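# Kapitel 6: Burgen, die nie fertig wurden

Ich gebe es gleich zu: Mit Schlössern konnte ich im Studium wenig anfangen. Zu viel Gold, zu viele Spiegel! Burgen dagegen, und zwar die halb gebauten, haben mich sofort gepackt. Meine erste war Unden, ein Mauerring auf einem Basaltrücken, im Dezember, mit nassen Schuhen und einer Thermoskanne, die nicht dicht war.

Unden sollte 32 Meter hohe Türme bekommen. Gebaut wurden sechs Meter, dann ging dem Bauherrn das Geld aus, und die Steinmetze zogen weiter nach Clinen (dazu mehr in Kapitel 7). Wer heute oben steht, sieht deshalb etwas, das man an einer vollendeten Burg kaum noch findet: offene Mauerkerne, Gerüstlöcher und Eckquader, die auf ihre Nachbarn warten.

Gerade die Ecken haben es mir angetan. An der Ecke muss der Verband stimmen, sonst reißt die Wand, und so lag dort der beste Stein, während man in der Mitte gern mal Bruch und Mörtel hineinkippte. Nerys Jenkins hat in Unden 26 Eckquader vermessen und mir beim Abendessen die ganze Liste vorgelesen. Ich habe mitgeschrieben, Sie finden die Werte im Anhang.
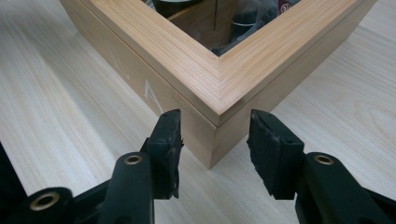 ## 6.1 Woran erkennt man einen Baustopp?

Eine Ruine und eine Baustelle sehen nach ein paar Jahrhunderten verflixt ähnlich aus. Ich bin selbst schon darauf hereingefallen und habe in Nullis einen ganzen Nachmittag lang eine angebliche Zerstörung kartiert, bis Loukia Balaskas mich auf die sauber abgetreppte Mauerkrone hinwies. Abgetreppt heißt: Da wollte jemand weiterbauen.

Achten Sie beim Lesen der Pläne zuerst auf die Verzahnung, danach auf die Gerüstlöcher und erst ganz zum Schluss auf die Schriftquellen. Die Rechnungsbücher sind herrlich (ich könnte Stunden darin blättern), aber sie verführen einen dazu, im Gelände nur noch zu sehen, was man schon gelesen hat.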